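Estate car: rear seat won't lock back after folding

Asked May 1, 2022 in Interior and Boot

I've had a Berudier Udero estate since January, bought used. The back seat splits in two and I fold the larger part flat most weekends for long loads. Last weekend I stopped on the way home, put the seat back up and the catch on the door side would not click. The red marker stays showing on top. The smaller part is fine. Is it a part I can change myself, or does the whole backrest have to come out?
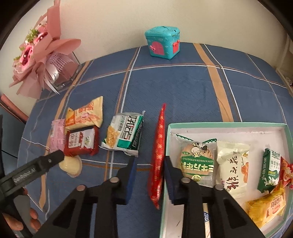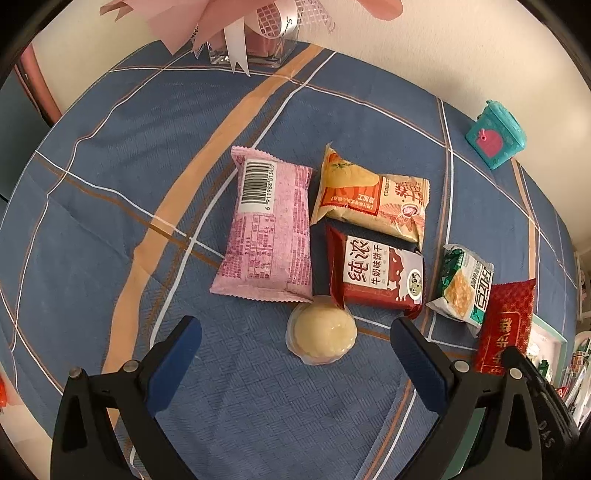 Snacks on the blue tablecloth, both pictures.

I've tried slamming it, which did nothing. The handbook only says to make sure the seat is locked.

3 answers

Answer 1 (accepted)
Check the belt first. On the Udero estate the outer rear belt falls behind the backrest when you lift it, and the webbing gets between the catch and the striker. Fold the seat down again, hook the belt into the clip on the side trim, then lift the seat and push hard at the top corner, near the catch and not in the middle.

If it still won't lock, look at the striker — the steel loop on the body side. Long loads knock it and it only has to move a little. Two bolts hold it. Slacken them, close the seat so the loop finds its own place, open it carefully and tighten up. The backrest stays in the car. I did mine in 30 minutes, and most of that was getting the trim off without breaking the clips.

Don't carry anyone on that side until the red marker has gone. The catch is what holds the backrest up, and your luggage is behind it.

Answer 2
Same fault on mine at nearly 100 thousand miles. It was the catch itself, the spring had gone weak. Mokgethi had the part on the shelf but you have to give them the chassis number as there are two types. I wouldn't bother with a used one.

Answer 3
spray some Wetix in it, worked on my old hatchback

Comment from the asker
It was the belt. It had gone right down behind the seat and I couldn't see it from the boot. Marker gone now, thanks. Will still look at the striker as there is a mark on the paint next to it.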